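Grasp Checks From the Wrist View in a Simulated Kitchen
Student project report, Henao robotics lab
Posted in April by the Stikico project team

We use cookies to remember your reading settings. Accept | Manage

1. Purpose of the project

Our project asked a simple question. If a robot has a small camera near its gripper, can it decide from one picture whether there is something between the fingers? Many programs only read the finger position, and this can be wrong when the object is very thin. We wanted to compare the finger reading with a picture check that we call Stikico. All the work was done in simulation, in the kitchen room of the Pliltov set.

2. Method

We collected 200 wrist pictures and gave each one a label by hand, "empty" or "object between fingers". From these we kept 40 for testing and did not look at them during training. We also saved the finger position for every picture, so both methods could be judged on the same moments.

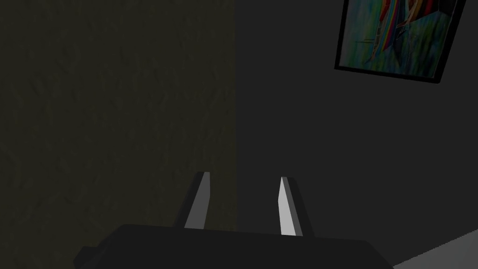 The empty class was more difficult than we expected. At first we believed that an open gripper before a plain wall is always easy, but the background changes very much when the arm turns. With the two light fingers standing before the corner, one has the mottled wall behind it and the other the smooth gray wall, and the painting high on the right has stronger colors than anything else. Our first model gave too much attention to such paintings. We therefore cropped each picture to the area between and near the fingers — this small change helped more than a longer training.

3. Objects between the fingers

For the second class we used kitchen objects with simple shapes and also some with labels and curved sides. The wrist view can contain many other things behind the gripper, and the model must not count them as held.
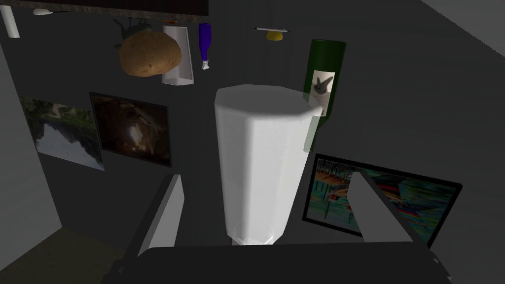

Figure 2. White octagonal cylinder between the two fingers, with a green bottle behind it.

We labeled only the position of the object, not the quality of the grasp. One picture cannot tell if the object will stay in the hand when the arm moves.

4. The room 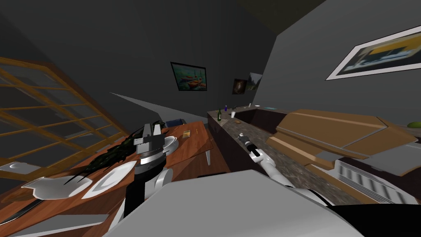 Figure 3. Both arms in the kitchen, one gripper above the dining table and the other over the stone counter.

The camera angle was not corrected in any view. We tested rotation to a level horizon in a short trial, but it cost time and gave no clear gain.

5. Results

On the 40 test pictures, the finger reading made 15 errors. Stikico with the crop made fewer, and most of its remaining errors were in dark views. Training took 60 minutes on the shared Cluvden computer. We did not test on a real robot, so the results are valid only for this simulator.

6. Next work

We would like to add a third label for objects that touch only one finger — these are now placed in the empty class, and we are not sure that this was a good decision.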